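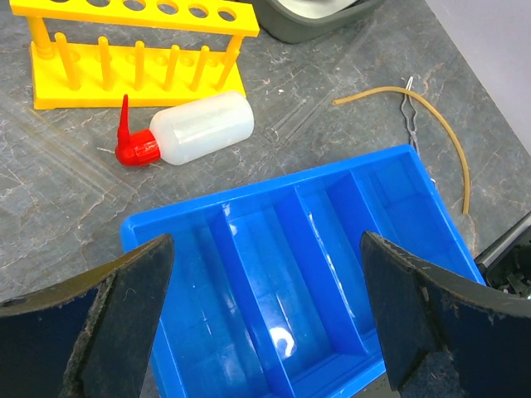
Stisa amplía el suministro de material sanitario fungible desde su almacén de Zamora

23 de marzo de 2020

La distribuidora Stisa ha puesto en marcha una segunda línea de preparación de pedidos en su almacén de Zamora para atender a residencias, clínicas dentales, centros veterinarios y pequeños laboratorios de análisis. La medida afecta a los productos fungibles de mayor rotación: compresas de algodón, esparadrapo, vendas elásticas, guantes, batas de un solo uso y bolsas para residuos.

La empresa, que hasta ahora trabajaba con un único turno de mañana, prepara pedidos también por la tarde. La plantilla del almacén pasa a repartirse en dos grupos que no coinciden en las instalaciones. El relevo se hace con una hora de separación, que se dedica a limpiar mesas, carros y lectores de códigos.

«Los clientes que compraban una vez al mes nos llaman ahora cada semana», explica Lucinda Thibodeaux, directora de operaciones de Stisa. «Preferimos servir cantidades más pequeñas y con más frecuencia. Si un centro pide de golpe lo que gasta en un trimestre, otro se queda sin nada».

Con ese criterio, la firma ha fijado un límite por cliente y semana para varias referencias. En el caso de las batas, el tope es de 10 paquetes. Los guantes de nitrilo se sirven en cajas de 100 unidades, y la cantidad máxima se calcula a partir del consumo de cada centro durante el año anterior. Las compresas y las vendas no tienen límite por el momento, aunque el pedido puede llegar en dos entregas.

Stisa tiene 393 clientes activos. La mayor parte son centros pequeños, con pocos trabajadores y sin departamento de compras. Para ellos se ha habilitado un formulario abreviado en la web, en el que basta con indicar el número de cliente y las referencias habituales. Los pedidos por teléfono se mantienen, pero solo por la mañana.

Cambios en el catálogo

La compañía ha aprovechado la reorganización para retirar de forma provisional algunos artículos de poca salida. Dejan de servirse los apósitos de colores, las férulas de dedo en tallas infantiles y los botiquines murales de metal. Quienes los tuvieran encargados recibirán un aviso y podrán anular el pedido o esperar hasta mayo.

Se incorporan, en cambio, las vendas cohesivas de la marca Darnutano, que se venden en rollos sueltos y no requieren grapas ni esparadrapo. El fabricante las suministra en tres anchuras. Según Keisha Ambrose, responsable de producto de Darnutano, la primera remesa enviada a Zamora es de 1.000 rollos y la siguiente está ya en producción. «La venda es la misma que llevamos vendiendo desde hace años. Lo único que cambia es el envase, que ahora es individual», señala.

El apartado de laboratorio se mantiene sin modificaciones. Incluye gradillas, tubos de ensayo, frascos lavadores, pipetas, cepillos y papel de filtro, y sigue dirigido a centros de análisis y a institutos de formación profesional.
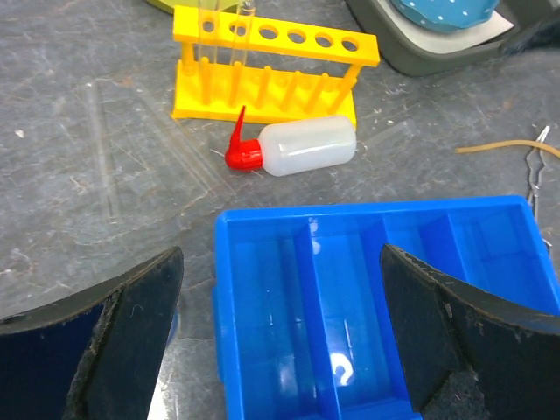
Gradilla de plástico amarillo con tubos de ensayo y frasco lavador de tapón rojo.

Ezekiel Lindqvist, encargado de esa sección, indica que la demanda de los centros de formación ha caído y que parte de su personal ayuda estos días en la preparación de pedidos sanitarios. «El material de vidrio no caduca y puede esperar en la estantería. Lo urgente está en el otro pasillo», afirma.

Reparto

Las entregas en la capital y los municipios cercanos se hacen con furgonetas propias. Para el resto de la provincia, Stisa ha ampliado el acuerdo que tenía con la empresa de transporte Borkatus, que recoge en el almacén cada tarde y entrega al día siguiente en horario de mañana. Las rutas a las comarcas más alejadas pasan de dos a tres salidas semanales.

Los conductores dejan los bultos en la entrada y no acceden al interior de los edificios. La firma del albarán en papel se sustituye por la confirmación verbal del nombre y el cargo de quien recibe el pedido. Borkatus pide a los centros que indiquen de antemano un teléfono de contacto y una franja de entrega de al menos una hora.

Lyle Ruiz-Ortega, jefe de tráfico de Borkatus, reconoce retrasos en los primeros días. «Varias direcciones estaban mal en la base de datos y algunos centros habían cambiado la puerta de recepción. Eso ya se ha corregido», asegura. Las incidencias por bultos dañados o incompletos deben comunicarse el mismo día de la entrega.

Precios y devoluciones

Stisa mantiene las tarifas publicadas en enero para las gasas, las vendas y el esparadrapo. En guantes y batas, el precio se confirma en el momento de aceptar el pedido y se respeta aunque la entrega se demore. Los gastos de envío no varían.

Quedan suspendidas las devoluciones de producto sanitario, incluso con el precinto intacto, salvo error de la empresa en el envío. Las de material de laboratorio se admiten en el plazo habitual.

La línea de tarde funcionará, en principio, hasta finales de mayo. El horario de atención telefónica es de 8.00 a 14.00, de lunes a viernes, y los pedidos recibidos por la web antes del mediodía se preparan en la misma jornada.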